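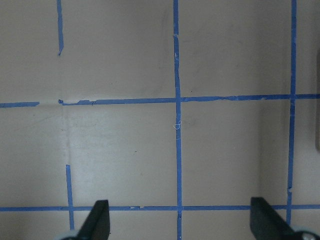 Slide 1. Blue tape, squares more or less.

Crooked Squares: how small towns got their street grids
Talk for the Gendale Local History Evening, Wed 26 May

Leave the title up while people find seats. Start when Ritva dims the side lights.

OPENING
Good evening, and thank you, Ritva Honkanen, for the invitation and for the map drawer key, which I will give back, I promise. I've been walking up and down your streets for a year with an old plat map in a plastic sleeve, and I've loved every block of it. Tonight is about the plainest thing in town, the pattern of the streets. Ask who walked here. Ask who has ever had to jog left at Cullinane Street to keep going straight. (Hands. There will be a lot of hands.) That jog is my favorite thing in Gendale and we will get to it!

WHAT A GRID IS FOR
A grid is a way of selling land you haven't looked at very closely. A block has a number, a lot has a number, and a buyer three states away can put a finger on a sheet of paper and say, that one. Speed is the point. The Ulitz brothers bought the land in winter and wanted lots on the market by June.

Read the ad out loud, slowly, it's wonderful: "Level, dry and regular, every corner true." Pause. It was not level. Anyone who has pushed a stroller up Mill Street knows it was not level.

THE CHAIN
Pass the chain around now. Warn the front row that it's heavy.
The surveyor's crew worked with a chain like this one, dragged through brush, and every time it sagged or got pulled around a stump, a little error went into the ground. Then somebody built a fence on the error. Then a store. Give the block length here: 180 feet on the plat. Leonor Arruda and I measured the blocks along Front Street with a modern tape and not one of them came out at 180. Some are long, some are short, and the one with the bakery is 3 feet over, so the bakery has been getting a free strip of Gendale all this time.

Then the corner at Front and Mill. On paper, a right angle. On the ground it's 89 degrees. One degree sounds like nothing, but follow it all the way out to the cemetery and you're in somebody's orchard.

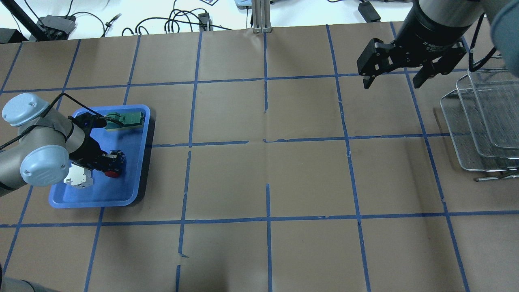
Every grid town has a building that ignored the lines, and in Gendale it was the market hall. The hall was up before the plat was filed, and the surveyor drew a street straight through it. You can get the idea from the table on the slide: brown paper, tape for the streets, a bit of a waver in the lines, and then that blue tray sitting right across one of them. Would you move the tray or the tape? Let them answer. In Gendale the tape moved. The street bent around the hall, the hall burned down years later, and the bend stayed. That's the Cullinane jog. You have all been steering around a building that isn't there!

(If somebody brings up the railroad theory, be nice. It's a good theory, but the tracks came after the bend. The council minutes settle it, copy in the green folder.)

SARNGATE, FOR COMPARISON
Sarngate is the same age and had the same surveyor, and it has no bends at all. Why? No market hall, flat ground, and a single owner with a temper. Show the two plats side by side and give people a good long look. Ask which one they'd want to live in. I have a strong opinion and I'm going to try to keep it to myself until the tea.

Skip this next bit if we're past 8: the alleys. Alleys were for coal, horses and trash, and Sarngate closed most of theirs. Gendale kept its alleys, and that's why the lilacs back there are so big.

FINDING IT YOURSELF
Handout has 6 stops, all walkable in an evening. Look at the curbstones at stop 2, then turn around and look back at the church, which is just slightly off the line of the street. Once you catch it you'll see it every time you drive by. At the last stop, look for the iron pin in the sidewalk outside the old feed store. Bring a flashlight and please don't pry at it.

Thank Leonor for the measuring. Get the chain back.
Questions.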